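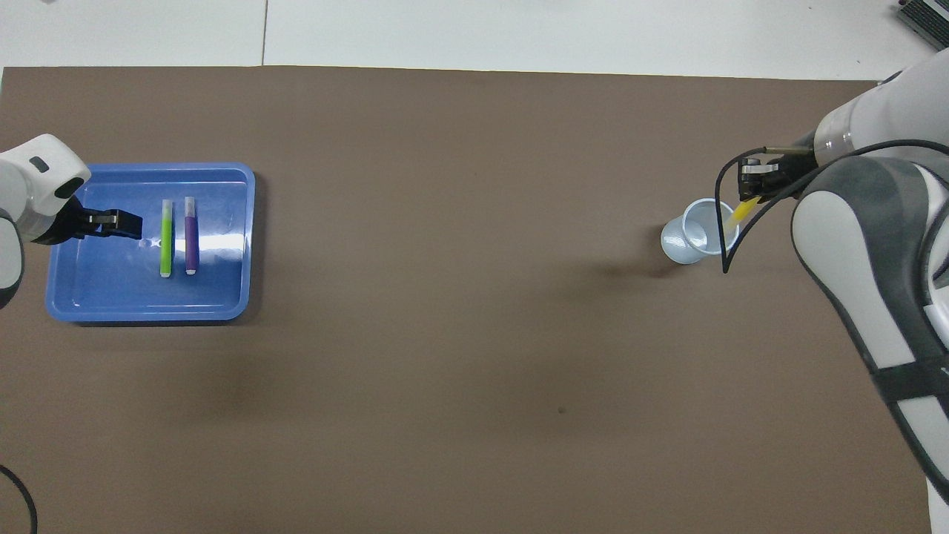 **Kulholm Motion Software — bench diary**

January 5, 2021

Back at it, and of course the first thing I did was break my own build (I'd left a half-merged branch from November lying around, which serves me right). Took me 2 coffees to get the planner compiling again. Then on to markers and the cup, the fun part!

The trouble is the last bit above the rim. My planner treats the cup as a perfect upright cylinder, so as soon as it tips a little, the goal pose is wrong. Morena Donati thinks I should fit the rim as an ellipse and take the normal from that — she's probably right, she usually is about geometry. I got the fit running before lunch. It drops 4 frames whenever the depth goes patchy, and I still don't know why.

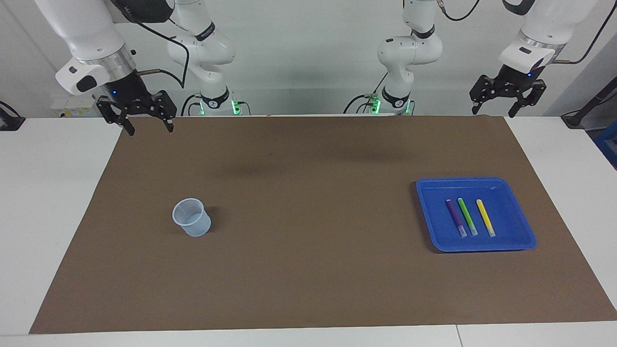

So I went digging in the logs, all 3291 lines of them, and found the timestamps drifting between the two arms' controllers. Some 428 milliseconds by the end! No wonder Sunine keeps planning around an elbow that has already moved. I hacked in a resync at the start of every plan. Ugly, but it'll do until I write the real one tomorrow.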